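Ververidis presents its first smoked mussels from Breltley Bay

BRELTLEY, September – Ververidis, the family company for fish and seafood preserves, brings a new product to the shops this fall. The smoked mussels from Breltley Bay are sold under the name Prarnach, packed in small glass jars with rapeseed oil and a little dill. It is the first time in 11 years that the company adds a new kind of seafood to its range.

The mussels grow on ropes in the northern part of the bay, where the water is cold and the current is strong. Two farms deliver to Ververidis. Both of them harvest only in the morning, and the mussels arrive at the smokehouse before noon of the same day. There they are steamed, taken out of the shell by hand and smoked over beech wood.

"We have tried mussels before, and we were not satisfied," says Malte Fuchs, managing director of Ververidis. "They became too hard in the smoke, like rubber. Our smokehouse master Gunther Harms had then the idea to lower the temperature and to leave them longer in the oven. After this we knew that we can sell them under our own name."

The harvest of this year was smaller than the farmers had hoped. The spring was stormy, and a part of the ropes on the outer side of the bay was lost. For the first season Ververidis can therefore offer only 548 cases. Every case contains 30 jars. The company does not plan to buy mussels from other regions in order to fill the gap.

"A customer who reads Breltley Bay on the lid must get Breltley Bay in the jar," explains Thenmozhi Mathew, who is responsible for purchasing. "If it is finished in January, then it is finished in January, and we take orders again for the next harvest."
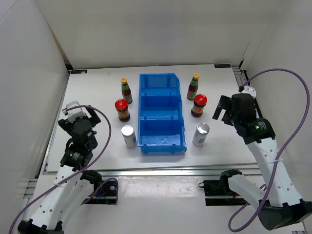 Sauce bottle, jar and can next to a blue storage bin with three compartments.

The retail price is the same in all shops. Smaller fish counters and delicatessen shops can order single cases; there is no minimum quantity for the first delivery. Orders from larger customers will be divided if the demand is higher than the stock, so that also the shops outside of the region receive a part.

Prarnach smoked mussels can be eaten directly from the jar. Unopened, they keep in a cool and dark place until the date on the lid. After opening they belong in the refrigerator and should be eaten within two days. The oil can be used for potatoes or for a salad dressing. The product contains mollusks and is not suitable for persons with an allergy to them.

Part of the delivery goes to the kitchen of the restaurant Grakanell at the harbor, where head chef Kibet Magesa serves the mussels on dark bread with pickled onion. "I do not cook them again, that would be a pity for the smoke," says Magesa. The dish is on the lunch menu as long as the kitchen has jars.

For the trade, a tasting will be held in the smokehouse at the end of the month. Visitors can also taste the smoked herring and the trout, which stay in the range without changes. Registration is requested, as the room is small.

About Ververidis
Ververidis produces smoked and preserved fish in Breltley. The company sells to fish counters, delicatessen shops and restaurants, and in its own shop beside the smokehouse.

Press contact
Gudrun Kasten
Ververidis, Press and Customer Service
Samples and product photos for editorial use are available on request.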